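Kadik Opens Its Doors at Tevthorpe: Come See Two Robot Arms Tidy Up

TEVTHORPE, October – I've been running the workshop at Kadik long enough to know that people don't want to read about robots, they want to stand next to one and ask it (well, ask us) questions. So this month we're doing just that! Our first public open day takes place at our Tevthorpe workshop, doors open at 10 a.m., and everybody is welcome, from engineers to grandparents to kids who have already taken the toaster apart.

I'm Wouter Geerts, and I'll be the tall one by the coffee. My colleague Seija Ojala will be running the demonstrations, which is good news for you, as she's far more patient than I am and explains things in about half the words.

The main attraction is our two-armed tabletop station. The job we've given it sounds like nothing at all: sort out a bunch of plastic cups on a table. Pick them up, move them, put them where they belong, don't knock over the neighbors. I can do it while talking on the phone. Getting a pair of arms to do it has kept the two of us busy for 29 weeks, and I'm still not bored with it. See-through cups are a real pain for a machine, by the way. Light goes through them, the edges disappear against whatever is behind, and a dark tabletop with veins running all over it doesn't help one bit. We like it that way. Kitchens aren't laboratories either.

Seija has recorded 1,000 practice runs for this task so far, and she'll show visitors how a run gets made, start to finish. You'll also get to see runs that went wrong. I insisted on that part. When I visited open days as a student, everything was polished to death and I went home having learned very little, so we're leaving the bloopers in (there's one with a cup and a sleeve that I could watch all afternoon).

Groups will be small so that everyone gets a decent view. We have room for 70 visitors over the day, and each demonstration runs half an hour with time for questions. After that you can wander through to the bench area, where our partners at Rantala are bringing a box of spare joints and motors you can pick up and turn in your hands. Gusotano is looking after the food, and I'm told there will be cinnamon buns.

"People ask me if it's hard to teach a robot to move a cup," says Seija Ojala. "I tell them to come and watch for ten minutes and then ask me again. They usually come back with a much better question."
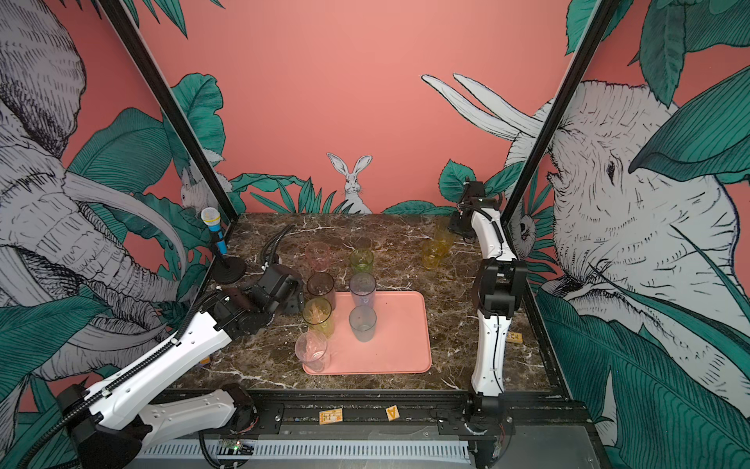
Cups in the middle of a sorting task at the two-armed station, with the elephants and rabbits looking on.

We've had a few school groups through already, and the painted walls tend to get as much attention as the arms do. Fine by me! If your youngest would sooner look for the little owl-like figure in the leaves, that's a perfectly good way to spend a visit.

There's also a hands-on corner this time. You'll be able to try moving cups yourself with a simple hand-held gripper, no electronics, no screen, just squeeze and lift. I recommend it before the demonstration instead of after. It gives you a lot more sympathy for the arms, and I say that as someone who dropped four cups in a row in front of his own team.

Admission is free, but please reserve a spot so we know how many buns to order. Spots can be reserved by phone or at the Kadik front desk until the afternoon before the event. Children under 12 should come with an adult. The workshop is all on one level, and there's parking behind the building. The last demonstration starts at 2 p.m.

Reporters and photographers are welcome all day. If you'd like some quiet time with the station before the crowd gets in, come by at 9 a.m. and ask for Seija or me. Filming is fine, though please check with visitors before you point a camera at them.

Press contact: Wouter Geerts, Kadik, Tevthorpe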